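Mystery Noise enters 14th year, station admits it has lost the answer

January
By Elīna Jankauskaitė

Quick one this month because the deadline was noon and it is now well past noon. Sorry to everyone waiting for the second half of the jingle interview. It's coming.

So. Clarno FM. The Mystery Noise. You know the one, goes out at ten past eight between the traffic and the other traffic. Three seconds long, sort of a scrape, then a thud, then what my mother has always maintained is a man saying "Keith." Callers guess, host says ooh, so close, prize goes up a little. It has been doing this for 14 years.

On the 8 a.m. show Arūnas Zariņš read out a short statement, over the bed music, in the voice he normally keeps for school closings. The station does not know what the noise is. It has not known for a long time. The answer was written on an envelope, the envelope was put somewhere safe, and the safe place was then converted into a shower.
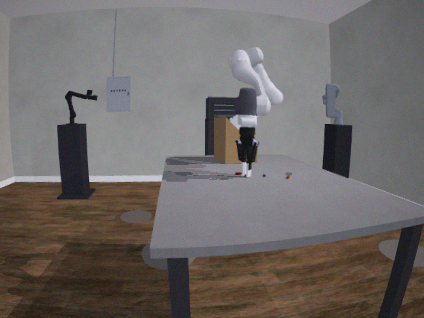

Zariņš said he wanted to "draw a line under this and go to the news," but the news was about the noise, so that took a while.

Some numbers, for those who like them. The station has logged 611 separate guesses. The jackpot stands at $3455, plus a voucher for Gasetell, the patio heater people, who stopped taking vouchers two owners ago. And an unknown number of those guesses were almost certainly correct. That's the part people are sore about. A retired bus driver on the east side has guessed "stapler" every spring since the thing began and has been told "warmer" every time except once, when he was told "colder," and he sold his boat that week. He would like the boat back.

Station says the warmer and colder calls were made "in good faith and by feel."

Rival outfit Ots Radio, across the river, was straight in with its own contest, the Known Noise. They play a doorbell. They tell you it's a doorbell. First caller to say doorbell gets a mug. They ran out of mugs before nine and I have to say it was gripping, I missed my exit.
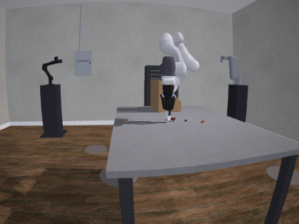
Clarno's plan to fix all this is to work backward. Make noises until one matches, then declare that to be the answer, then find out who said it first. Zariņš has been asking listeners for likely objects, and furniture is well ahead in the early voting – "table being shoved" in particular, which the station had ruled out in year four on the grounds that it was too obvious. I can see it myself. Something big and gray like the one above, on those dark charcoal legs, pushed hard across a bare floor by a man called Keith. You'd get your scrape and you'd get your thud. Nobody at the station is called Keith, though they did have a Kenneth, and he's been asked to come in and say his name into a sock.

Not everybody is convinced. The Illolance Society of Serious Listeners, who meet above the bakery and have a 2 cassette boxed set of the noise with liner notes, put out a statement of their own saying the sound should be left alone. It's a work of art, they say, and the thud is about grief. They also say the version played on air since the transmitter was replaced is a half tone sharp and that they have written in about it. They have. I've seen the letters. One of them is in verse and I'm afraid it's quite good.

Asked on air whether he had ever known the answer, Zariņš said he was told on his first day, by the outgoing host, in a parking lot, but a truck was reversing at the time. He nodded because he did'nt want to seem rude. He has been nodding since. At one point in the middle years he became sure it was an accordion and steered callers toward accordion for most of a summer, and he'd like to apologize to the accordion community, several of whom bought a second accordion.
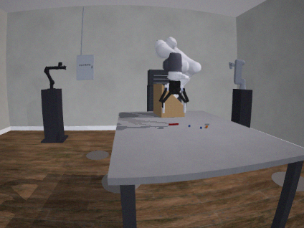

The jackpot is frozen for now. Calls still being taken, same number, same hold music (which a lot of people have been guessing by mistake, incidentally, that's a cover of a cover and not part of anything). The 8:10 slot stays. Sponsors wanted it kept and so did the traffic reporter, who uses those three seconds to eat.

My own guess, sent in twice and never read out, is that it's the envelope being put somewhere safe. Lid, thud, man says "Keith." I've asked for that to be looked at with the patio heater voucher in mind.

Jingle interview next month, definately. Corrections to the usual adress, and whoever keeps sending me the doorbell, please stop, the dog thinks it's real.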